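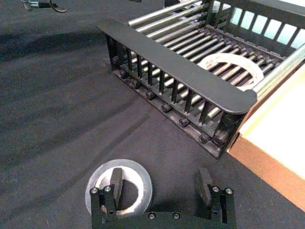 Annual Premises Check, Staff Kitchen and Shared Work Areas
Site: Litow building, ground floor
Completed by: Nadja Camenzind
Date: December 27, 2024
Previous check: August

Ratings used: OK, Attention (fix before the next check), Action (fix now). Comments follow the rating. Items with no comment had nothing to report.

Section 1. Entrances, exits and walkways

1.1 Main door opens fully and closes on its own: OK

1.2 Rear exit clear on both sides: Attention
Flattened cartons were stacked outside the door again. They didn't block it but they narrowed the path to the gate. Moved during the check. Cartons go in the cage by the loading area, including on days when the cage is nearly full.

1.3 Exit signs lit: OK

1.4 Emergency lights, 90 minute test: Attention
The unit over the stairs dimmed well before the end of the test and went out. All other units ran the full time. Replacement battery pack ordered from Kofler. Retest the whole circuit once it is fitted, and write the result in the log, not on the unit.

1.5 Floor mats flat, edges not curled: OK
The mat at the main door was replaced after the August check. The new one is heavier and stays put.

1.6 Walkways free of cords: Action
An extension cord was running across the walkway from the copier to the label printer. Unplugged and removed. If the label printer has to stay at that desk, it needs an outlet on that wall. Request sent to the landlord.

Section 2. Fire equipment

2.1 Extinguishers in place, pin and seal intact: OK

2.2 Extinguisher service tags in date: Attention
The tag on the unit in the storage room can't be read. The service company has the record and it is in date. They will bring a new tag on their next visit.

2.3 Fire blanket mounted and reachable: Action
The blanket was behind the microwave. You would have to reach over the stove to get to it. Rehung on the side wall by the door. Please do not move it back.

2.4 Smoke and heat detectors tested: OK

2.5 Evacuation plan posted and current: Attention
The plan by the stairs still shows the old meeting point. The meeting point is the far end of the parking lot, by the bike racks. New copies are printed and will go up this week. 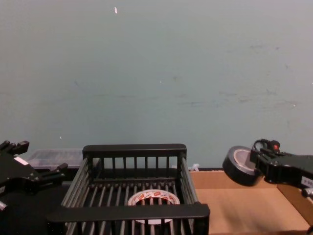
Section 3. Electrical

3.1 Outlets and switch plates undamaged: Attention
One cracked plate in the hallway. Taped over for now. Electrician booked.

3.2 GFCI outlets near the sink trip and reset: OK
Both tested with the button and with the plug-in tester.

3.3 Breaker panel closed, labeled, clear in front: Attention
Clear space in front is fine. The labels are still in pencil and two of them no longer match anything. The electrician has been asked to trace those circuits during the same visit.

3.4 No power strips plugged into other power strips: OK
This one failed last time, so it is good to see it fixed. The spare strips were collected and are in the supply closet.

3.5 Portable heaters: Action
One heater found under a desk. It had no tip-over switch. It has been taken out of use and tagged. Anyone who is cold should tell the office so the thermostat can be looked at. Personal heaters are not allowed on any circuit in this building.

Section 4. Kitchen

4.1 Refrigerator at or below 40 degrees F: OK
The thermometer is on the middle shelf. Leave it there.

4.2 Food labeled and in date: Attention
Several containers without a name or date. They were thrown out, as the notice on the door says they will be.

4.3 Hot water temperature at the tap: OK
Scald warning sticker is worn but readable.

4.4 Under-sink cabinet dry, no chemicals stored with food: Attention
Cabinet is dry. A bottle of descaler was next to the coffee filters. Filters moved to the upper cabinet.

4.5 Microwave door seal and turntable: OK

4.6 Knives stored in the block or drawer tray: OK

4.7 Range hood filter cleaned: Action
Heavy grease. The filter was soaked, rinsed and put back. The cleaning schedule says once a month and the last set of initials is from August. The schedule has been moved from the binder to the inside of the cabinet door.

Section 5. Storage and shelving

5.1 Shelves anchored to the wall: Attention
The Plitden units are anchored. The short unit in the storage room is not. Brackets are on hand.

5.2 Heavy items at waist height or below: Attention
Paper cartons were on the top shelf. Brought down to the second.

5.3 Load labels posted: OK
Limit on the long rack is 396 pounds per level. Nothing on it is close to that.

5.4 Step stool in good condition: OK
Rubber feet checked. Chairs are not step stools.

Section 6. First aid and records

6.1 First aid kit complete: Attention
Short on large bandages and the eye wash had expired. Both restocked from Doltelel.

6.2 Names of first aiders posted: OK

6.3 Incident log up to date: OK
One entry since August, a minor cut, kit used, no follow-up needed.

6.4 Safety data sheets match products on site: Attention
No sheet for the new floor cleaner. Printed and added to the binder. The sheet for the old one stays in until the last bottle is gone.

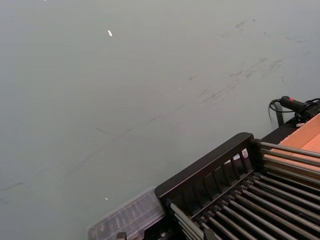 Section 7. Follow-up

Items rated Action: 1.6, 2.3, 3.5, 4.7. All were dealt with on the day except the outlet in 1.6, which depends on the landlord.

Estimated cost for open items, parts and labor together, is $1,146. Most of that is the electrician. The battery pack is included. The new outlet is not, as the landlord has not said who pays.

Still to do:
Fit battery pack and retest emergency lights
Put up new evacuation plans
Anchor short shelf unit
Replace hallway switch plate and relabel panel
New tag for storage room extinguisher

Keep this sheet in the front of the safety binder with the August one behind it. Corrections go to Nadja Camenzind, in writing, with the item number.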